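Laborbuch Grorwood, Manipulation Küche
Eintrag vom 8. September 2023

Anlass: In Hultomdale wird wieder gefragt, ob die Küchenaufgabe noch dieses Jahr von der Simulation an den echten Arm übergeben werden kann. Gemeint ist der Ablauf "Herd vorbereiten": Becher greifen, auf die Kochplatte stellen, Knopf drehen, loslassen, Arm zurückziehen. Ein Mensch macht das nebenbei. Meine Antwort steht weiter unten, zuerst der Stand.

Stand der Daten
Auf dem Rechner Man liegen jetzt 983 teleoperierte Episoden. Davon gehen 840 ins Training, der Rest ist beim Filtern herausgefallen. Aussortiert wurde in der Hauptsache wegen Zeitüberschreitung und wegen Durchdringung der Kollisionskörper am Becherrand. Ein kleinerer Teil hatte kaputte Zeitstempel, das betrifft nur Aufnahmen aus dem Juni, vor dem Wechsel auf die neue Beseck-Version. Die Dateien sind nicht gelöscht, sie liegen im Unterordner "zurück" und dürfen dort bleiben, bis jemand den Resampler repariert hat. Bitte nicht wieder in den Hauptordner schieben.

Der Filter ist schärfer als der alte. Er verlangt, dass der Becher am Ende der Episode mit der ganzen Standfläche innerhalb des äußeren Rings der Platte steht. Vorher reichte der Schwerpunkt. Damit galten auch Endzustände als Erfolg, bei denen in einer richtigen Küche jemand hätte nachfassen müssen.

Aufbau
Simuliert, Beseck, Standardlicht. Arbeitsfläche mit Holztextur, darauf Pfanne, Becher, Drehknopf, Kochplatte und links der große Quader. Der Quader hat keine Funktion in der Aufgabe, er verstellt nur den Weg. Positionen werden bei jedem Reset gewürfelt, Orientierungen auch. Die Pfanne ist Ablenker und darf berührt, aber nicht verschoben werden.

Die Policy bekommt das Bild der Handkamera, das Übersichtsbild und die Gelenkwinkel. Kein Tiefenbild. Das war eine Vorgabe aus Hultomdale, weil der Arm dort keinen Tiefensensor hat und vorerst auch keinen bekommt.

Zwei Läufe heute
Lauf A: alter Filter, Netz unverändert.
Lauf B: neuer Filter, Bildausschnitt der Handkamera unverändert, Gewichtung der Greiferöffnung angehoben.

Lauf A bestätigt, was wir kennen. Die Anfahrt ist sauber, der Griff kommt meistens zustande, und beim Absetzen wird zu früh geöffnet. Der Becher kippt dann über die Kante der Platte. Im Log sieht man das Öffnungssignal ansteigen, während die Kontaktkraft unter dem Becher noch null ist. Die Policy hat offenbar gelernt, auf die Höhe des Arms über der Fläche zu reagieren und nicht auf den Kontakt. Bei fester Plattenhöhe in den Trainingsdaten ist das auch die billigste Lösung, man kann es ihr kaum vorwerfen.

Lauf B öffnet später. Dafür zögert er beim Greifen: Der Arm steht über dem Becherrand, korrigiert seitlich, korrigiert zurück und läuft in das Zeitlimit. Das Pendeln tritt gehäuft auf, wenn der Becher rechts unten im Bild der Handkamera steht und zum Teil außerhalb liegt. Vermutung: Aus dem sichtbaren Bogen des Randes allein lässt sich die Achse schlecht schätzen, und die Übersichtskamera löst den Becher zu grob auf, um den Fehler auszugleichen. Das ist noch nicht geprüft. Prüfung wäre einfach: Handkamera virtuell kippen, gleiche Startzustände, Netz kurz nachtrainieren, vergleichen.

Drehknopf
Der Knopf ist das kleinere Problem, wenn er frei steht. Der Griffsteg ist hoch und flach, die Finger finden ihn. Schwierig wird es, sobald der Pfannenstiel in die Nähe der Anfahrtsbahn kommt. Die Policy fährt dann von oben an, was richtig ist, dreht aber mit dem ganzen Handgelenk und streift mit dem Greiferkörper den Stiel. In der Wertung zählt das als verschobene Pfanne, also als Fehlschlag, obwohl der Knopf am Ende richtig steht. Ich habe die Regel vorerst so gelassen. Am echten Herd wäre eine angestoßene Pfanne auch kein Erfolg, erst recht keine volle.

Offen ist, ob wir die Reihenfolge vorschreiben. In den Demonstrationen wird mal erst der Knopf gedreht, mal erst der Becher gestellt, je nachdem, wer gesteuert hat. Das Netz mittelt darüber und fährt in manchen Episoden einen Punkt zwischen beiden Zielen an, an dem es nichts zu tun gibt. Vorschlag: Reihenfolge als Textbedingung mitgeben. Kostet einen neuen Durchgang durch die Annotation, spart aber vermutlich die Hälfte der Diskussionen hier im Buch.

Kann das Ding nun kochen
Nein. Was geht, ist ein Teilschritt unter Bedingungen, die wir selbst gesetzt haben: bekannte Gegenstände, trockene Flächen, gleichmäßiges Licht, leerer Raum um den Arm. Schon ein Becher mit Henkel ist nicht in den Daten. Flüssigkeit wird gar nicht simuliert. Ein Tuch auf der Arbeitsfläche würde den Ablauf beenden.

Für die Werkstatt sieht es etwas besser aus. Teile in eine Aufnahme legen und einen Schalter umlegen ist im Kern dieselbe Aufgabe, nur kann man dort den Platz jedes Teils festlegen und notfalls eine Führung anschrauben. In der Küche schraubt niemand Führungen an. Wer die Grorwood-Ergebnisse nach außen gibt, sollte diese beiden Fälle auseinanderhalten. In der letzten Zusammenfassung stand "haushaltstauglich", das bitte streichen.

Zur Übergabe nach Hultomdale: Ich rate ab, bis das Absetzen über Kontakt geregelt ist. Der Arm dort hat eine brauchbare Kraftmessung am Handgelenk, das Signal ist in Beseck ebenfalls verfügbar und wird von uns bisher nur geloggt. Es als Eingang zu nehmen, ist eine Änderung an der Beobachtung und heißt vollständig neu trainieren. Auf Man ist die Karte über Nacht frei.

Ansichten aus der Simulation, drei Stück. In allen ist der Becher zu sehen; die ersten beiden aus der Nähe, die dritte mit Arm, Pfanne, Knopf und Platte.
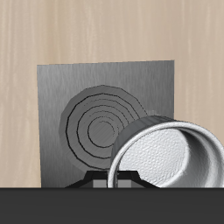
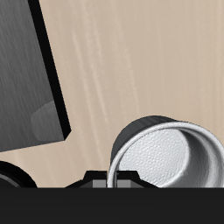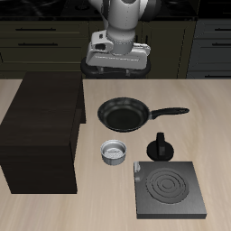
Maren Kolbitz
Simulation und Auswertung, Grorwood

Nachtrag zu den Ansichten, für die Kollegen am echten Arm: In den beiden Nahansichten liegt unten ein dunkler Streifen quer über die ganze Breite und verdeckt den unteren Teil des Bechers. Das Netz sieht die Unterkante in solchen Stellungen nicht und muss den Stand des Bechers aus dem Rand ableiten. Ob der Streifen bei euch gleich hoch liegt, bitte nachmessen. Wenn nicht, müssen wir den Ausschnitt anpassen, bevor irgendetwas verglichen wird. Die Texturen sind außerdem zwischen den Ansichten nicht als Referenz zu gebrauchen, Farben und Oberflächen bitte nicht abgleichen, nur die Geometrie.

Noch zu tun:
Handkamera kippen, Vergleich mit Lauf B bei gleichen Startzuständen.
Kraftsignal als Eingang, Skalierung vorher mit Hultomdale abstimmen.
Plattenhöhe beim Reset mitwürfeln. Hätte von Anfang an so sein sollen.
Annotation der Reihenfolge, zuerst an einer Stichprobe.
Wertung um "Pfanne berührt" und "Pfanne verschoben" als getrennte Felder erweitern, damit man die Fälle am Drehknopf später auseinanderrechnen kann.

Der Lauf mit gekippter Kamera ist auf Man eingereiht und startet nach dem Backup. Bitte den Rechner bis dahin nicht neu starten, die Warteschlange überlebt das derzeit nicht.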